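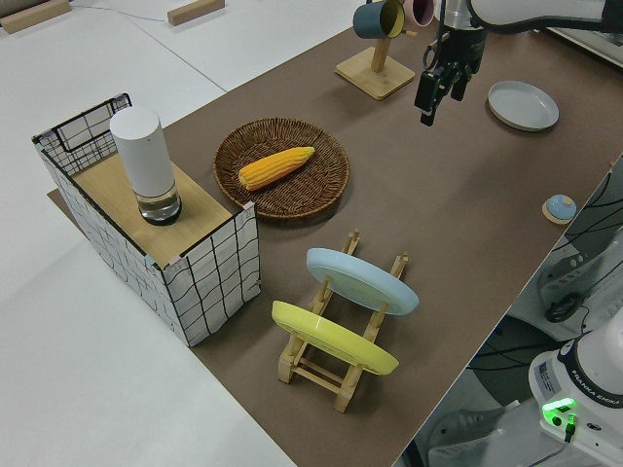 Panby opens its Hebden workshop to the public for kitchen robot demonstrations

HEBDEN – Panby will open the doors of its Hebden workshop to visitors in February, with live demonstrations of robot arms working with ordinary kitchen items. Entry is free and no technical background is needed.

The open day runs from 10 a.m. to 4 p.m. Demonstrations start on the hour, with the last one at 3 p.m. Each session lasts 25 minutes and is followed by time for questions. Groups will be kept small so that everyone can see the table and hear the operator.

Visitors will be able to watch the arms at work on a tabletop set out with mugs, plates, a dish rack, a wicker tray and other household things. The program is built around short jobs that most people do at home without thinking, such as hanging a mug on a mug tree or standing a plate in a rack.

"People have seen robots in car factories on television, and that's usually where their picture of them stops," said Roland Greenwood, who manages the workshop. "A mug is a harder job than it looks. The handle can be facing any direction and the peg isn't very big. We'd like people to come and see how we go about it, including the attempts that don't come off."

Panby has recorded 1733 practice runs of its kitchen tasks under a project called Grarix. Of those, 1562 were completed without an operator stepping in. The other 171 are kept and reviewed by the team, and a selection will be shown on a screen beside the demonstration area.
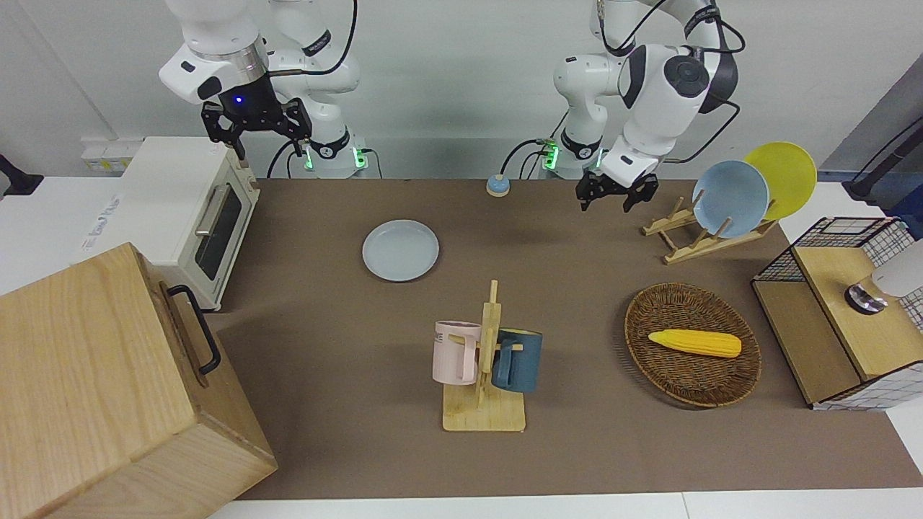
Operators will explain how a task is set up, how an arm is stopped and what is checked before each run. Visitors must stay behind the marked line while the arms are powered. Children are welcome with an adult, and there will be a low bench at the front for younger viewers.

Amber Dobson, who is organizing the day, said the format follows a smaller event for local schools and neighbours, which drew 207 people.

"The questions were very practical," Dobson said. "They wanted to know what happens when a plate gets dropped, how long it takes to teach a new job, and whether it could do the dishes. We've added more question time because of that."

Mundutent will supply the covered area outside the entrance, where visitors can wait between sessions. Tea, coffee and sandwiches will be sold there from 11 a.m.

There are 545 places across the day. Places can be reserved through the Panby website or by calling the workshop during office hours. Any that are left will be given out at the door. Please arrive ten minutes before your session – latecomers will be moved to the next one with room.

The workshop is on the ground floor and has step-free access. Street parking is limited. Photography is allowed, but without flash.

Media wishing to attend or to speak with Roland Greenwood should contact Amber Dobson at the Hebden workshop. A media session will be held at 9 a.m., before the doors open to the public.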